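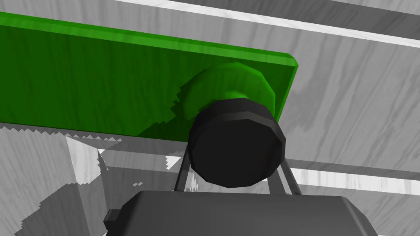
A green board and its knob in the simulated cell, with the gripper close by.

AUTOMATION / SHOP FLOOR

The door that eats the schedule

By Yurii Romaniuk
October 4, 2026

Every integrator I have met says simulation takes the pain out of setting up a cell. I went to Trevaskis, a small outfit in Fikudville, to see where the pain goes.

Its two-armed machine is called Isport, and before anyone lets it near a customer's building it has to work handles and knobs in software. Setup is supposed to take 5 days. The last round took 7, and most of the extra went into contact settings: how hard the fingers squeeze, how much a hinge resists, how far a wrist may turn before the software calls a halt.

The team runs each task 100 times after a change. A door task that scored 65 good runs before the last wrist adjustment got a cheerful write-up in the company newsletter. I would not hire a plumber on those numbers.

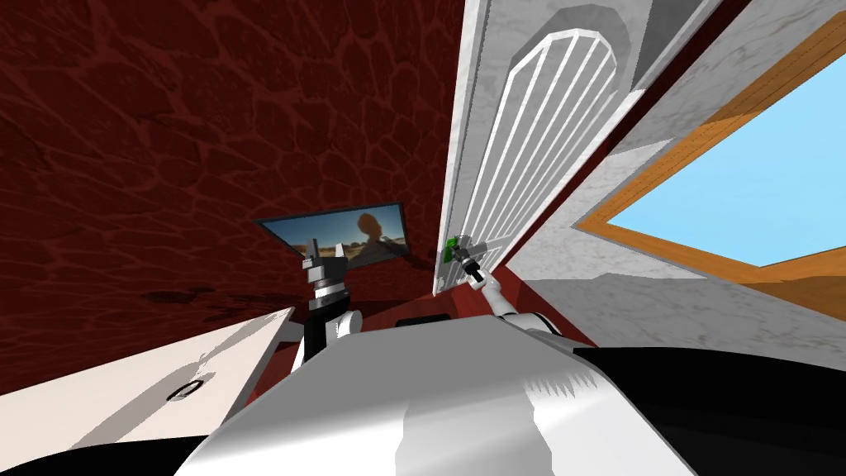
The right gripper at the door handle, the left arm raised by the wall monitor. Simulation view.

The upkeep is dull and constant. Friction values get retuned, joint limits get checked against the real arm, and old settings get saved under names that make sense only to whoever typed them. One file I saw was called "Fetard final" — there were newer ones.

What I could not get was a straight answer on hinges. A simulated hinge has whatever stiffness you type in. The one on my back door sticks every October, and the engineers agreed that they had no setting for that yet. They plan to add one after the next wrist calibration.

Contact the newsroom | All rights reserved | Back to top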